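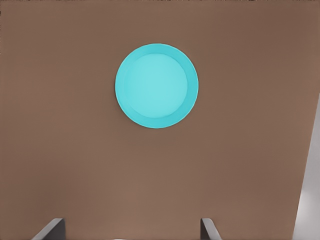

The Turquoise Bowl

I had this bowl on my screen for most of a week in May, and at night I saw it also when I closed my eyes. It belonged to the simulation of cell 6. When you started the Clilteo program in the morning, it was the first thing that loaded: the brown table, the bowl, and at the bottom the tips of the two fingers, waiting for somebody to give them a command.

At that time I was four months at Lombardi. We packed tableware in a long building outside Drundora, and cell 6 did a small job between two bigger jobs. It took a bowl from a table and put it in a box with cardboard walls. The arm was a Ulix, older than the rest of the line, and it made a small cough each time when the gripper opened. The people on the line liked it. They said good morning to it.

On Monday it began to miss.

It did not miss every bowl, and this made the work hard. It would take nine, ten, a dozen bowls without any trouble, and then it came down a little to one side, so that one finger stood inside the bowl where it should be and the other one landed on the rim. The arm felt the force and stopped. The yellow lamp went on. Somebody from the line walked over, moved the bowl by hand, pressed the reset button and looked toward my desk.

I did what I had learned to do. I opened the simulation and ran the same program with the same numbers. The rendered arm went down, closed its fingers on the rendered rim, lifted and placed. I ran it 70 times and it did not miss. I wrote this in the log with some pride. Leonardo Serra read it over my shoulder with his coffee in his hand.

"So the computer is healthy," he said. "I am glad for the computer."

He had looked after the machines at Lombardi since before there was a cell 6. He was not against the simulation, he had even ordered it himself, but he treated it like a polite guest who has never carried anything heavy.

On Tuesday we took the gripper off. Leonardo let me do it, and he held the lamp. I closed the air, waited for the gauge to fall to zero, marked the hoses with tape, and took out the screws in the crossed order he had shown me in my first week. On the bench we checked the fingers against the steel square. They were straight. The pads had some wear, so we changed them for new ones, and we cleaned the slides and put on a very thin film of grease.

"Too much grease catches the dust of the boxes," Leonardo said. "Wipe it until you think you have taken it all. Then it is right."

The cough was gone after this. For one hour I was a very good technician. Then the yellow lamp went on, and the woman who worked beside the cell said that she had preferred the cough, at least it was company.

On Wednesday I suspected the bowls. I carried a stack of them to the measuring room and turned each one under the dial, and they were as round as they had ever been. I suspected the table next, and put a level on it in both directions. I suspected the program, and read it line by line with a pencil, although it had not been changed since the winter. In the evening I was at the point where I suspected the building.

I stayed when the shift went home. I had asked for permission to keep the cell in slow mode, with the guard closed and the arm holding still over the table, and to look only through the wrist camera. On my left screen I put the picture from the real camera, on my right screen the picture from Clilteo. It was the same bowl, the same table, more or less the same fingers. I looked from one to the other so long that I stopped understanding what a bowl is.

Around seven Leonardo came back. He had forgotten his jacket, or he said this.

"What do you see?" he asked.

"Two bowls."

"Good. Which one is nicer?"

I thought it was a joke, but he pulled a chair and sat down, and so I tried to answer. I said that the one on the right was nicer. The color was calm, the table had nothing written on it. Ours had scratches, and a ring where somebody had once put a wet can of something.

"Now the fingers," he said.

On the right screen the two tips stood at the same height, just over the bottom of the picture. On the left screen they did too. We had put them back well. I felt a little better.

"Now the shadow."

In the simulation there was a thin soft shadow on the left side of the bowl, close to the edge, and on the right side the turquoise went directly into the brown. I had seen it a hundred times. I had never looked at it. On the real picture the shadow was on the right, and it was not thin. It was dark and wide like a second rim.

Neither of us spoke for a moment. A fan was running somewhere over the boxes.

"Who moved the sun?" said Leonardo.

We went into the cell together. He put his lock on the switch and I put mine next to it, and only then he opened the guard. The work light of cell 6 was a long bar on a bracket, and the bracket could be mounted on either post. It had been on the right post. Now it was on the left one, very clean, with all its bolts well tightened. The posts still had the old marks on the right side, two bright half-moons where the paint was rubbed away.

I knew then. I think he knew earlier than I did, maybe since Monday, but I never asked him this. On the Friday before, I had washed the guard panels. It was a job for new people and I had done it carefully. To reach the panel in the corner I had to take down the light, and when I mounted it again I had stood on the other side of the cell, with my face toward the door, and for me right had become left.

"It was me," I said.

"Yes, you tightened the bolts very well."

I wanted to say more, in my own language first and then in his, but he already had the wrench in his hand and was giving it to me. So I loosened the bolts I had tightened and carried the bar across. He held the other end. When it was in place he made me turn the holder until the mark on it met the mark on the post, and after this he made me check the cable, that it did not hang where the arm could take it.

The camera looked for the rim, he explained when we were outside again and the locks were off. Most of the time it found the rim. But when a bowl stood a little to the right, the dark shadow gave it a second edge, and some of these times it believed the shadow. Then it told the arm that the bowl was larger and lay more to the side. The arm believed the camera. Everything in the cell had done exactly its work.

"And the simulation?" I asked.

"In the simulation the lamp is where I drew it." He shrugged. "It doesn't know you were there with a bucket."

We ran the cell until nine o'clock. I fed the bowls by hand to the table, through the loading drawer, and I put them in all the bad places I could think of, near the front, near the back, too far to the right. The Ulix took one after another. I wrote a stroke on the paper for each, and at 49 Leonardo put his hand on the pencil.

"Go home," he said. "It's tired, and so are you."

"It is a machine."

"Then you are tired."

On Thursday I wrote the report. It took longer than the repair. I wrote that the light bar had been mounted on the wrong post after cleaning, and I sat for some time in front of the words "had been mounted". Then I changed them and put my name. I wrote also what should be done: a white arrow on each post, a line in the cleaning sheet, and a picture of the real table to compare with the simulated one each time after somebody has worked inside the guard. Leonardo read it standing. He corrected one comma, wrongly I think, and signed.

I painted the arrows the same afternoon. The woman beside the cell came to look, and she asked if now it would stop for good. I said that it would stop for other reasons. She found this fair.

There is one thing which I did not put in the report. Before I closed Clilteo that evening, I opened the lighting page and moved the rendered lamp to the left post, to see what would have happened if I had done it on Monday. The shadow jumped to the other side of the bowl, dark and heavy. I ran the program. The fingers came down, a little too far to the side, and one of them stood on the rim, and a small message asked me if I wanted to continue.

I moved the lamp back and saved. Leonardo was already at the door with his jacket on, calling that the bus would not wait for me, and I took my bag and went.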